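Brirport Guest House – pre-season walkthrough, upstairs rooms
Checked by Ditte Hauksdóttir, comments from Oddur where marked

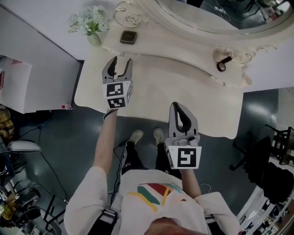 Room 4, at the white vanity table.

Key: OK / FIX / WATCH / N/A
November list. Old items carried over from spring have a C after them.

LANDING AND STAIRS

Handrail tight at both ends – OK
Stair treads, nosings – FIX. Fourth from the top has lifted on the wall side. You feel it more than see it. Screws not glue this time please.
Light switch top and bottom – OK
Emergency light, test button held for full count – WATCH. Comes on but dim by the end. Battery is the orignal I think.
Runner carpet – OK, vacuumed, one loose thread trimmed
Window latch on landing (C) – FIX. Still the same latch. Still the same problem.
Oddur: latch ordered, wrong hand came, sent back.

SMOKE AND CO

Landing smoke alarm – OK, tested
Room 3 – OK
Room 4 – OK
Room 5 – FIX. Chirped once while I was in there, then nothing. Change battery and write the date on the inside of the cover. Last person didn't.
CO alarm by boiler cupboard – OK. Replace-by date is still good, checked the back.
Extinguisher, landing – WATCH. Needle in the green but close to the line. Tag is due. Miłosz has the number for the service people.

ROOM 3

Door closes and latches on its own – OK
Window opens fully, restrictor on – OK
Outlets, covers – FIX. Cover behind bed cracked across one corner. Not live to touch but don't let it go into the season.
Bed frame bolts – OK, gave two of them a quarter turn
Radiator bracket – OK
Wardrobe fixed to wall – OK
Lamp cord – OK
Comments: smells a bit shut up. Windows open for a morning before anyone sleeps there.

ROOM 4

Door closes and latches – FIX. Sticks at the top in damp weather. Plane it, don't just wax it again.
Window restrictor – OK
Outlets, covers – OK
Vanity table, stable, no wobble – OK
Vanity fixed to wall – N/A, too low to need it going by the furniture sheet. Oddur disagrees, see below.
Floor at threshold – WATCH. Strip is lifting at one screw.
Radiator – OK, bled it, lots of air
Curtain cords tied up high – OK
Oddur: kids pull on things. I would put a bracket on the vanity anyway. Costs next to nothing.
Ditte: fine, but go into the stud, not the plaster. Ask Nanna before drilling, she has the sketch of where the pipes run.

ROOM 5

Door closes and latches – OK
Window restrictor – FIX, missing. Not stiff, missing. Room not to be let until it's back on.
Outlets – OK
Heater, Mugo panel type, guard on – OK. Guard was on crooked, reseated it.
Heater cutoff tested – OK, clicked off when it should
Bed frame – OK
Shelf over bed (C) – FIX. Asked for this to come down last time. Two hardbacks and a vase on it. Took the vase away myself.
Ceiling stain – WATCH. Drew round it in pencil. If it goes past the line call Miłosz, not the roofer, Miłosz will call the roofer.

SHARED BATHROOM

Fan runs – OK, noisy
Hot tap temperature – WATCH. Hotter than I'd like at the basin. Mixer valve needs turning down a touch. Do it and retest before guests.
Grab rail by tub – OK, leaned my whole weight on it
Non-slip mat – FIX, throw out, buy new
Lock opens from outside with a coin – OK
Seal round tub – WATCH, black spots at the tap end
Shaver outlet – OK

FIRE ROUTE

Notice on back of each door – FIX, room 3 shows the old assembly point. Reprint all of them so they match. File is on the office computer under "notices 2007", yes really, don't rename it, the other sheets link to it
Route clear to back door – FIX. Two boxes and a folded cot on the back stairs. Moved the boxes. Cot is heavy, needs two people.
Back door opens without key – OK
Outside light over back step – OK, comes on with dusk

BEFORE OPENING, IN THIS ORDER

Restrictor room 5
Alarm battery room 5
Stair tread
Outlet cover room 3
Basin temperature
Door notices
Shelf
Everything marked WATCH gets looked at again when the above is done

Spending so far 887, budget for the floor is 3000 incl. the door work. Keep recepts in the Endivus folder, not in the drawer.

Second check: Nanna Mogensen, downstairs and kitchen, separate sheet. Kitchen sheet has 19 items and she wants all of them initialed, so bring a pen that works.

Signed off upstairs: not yet – D.H.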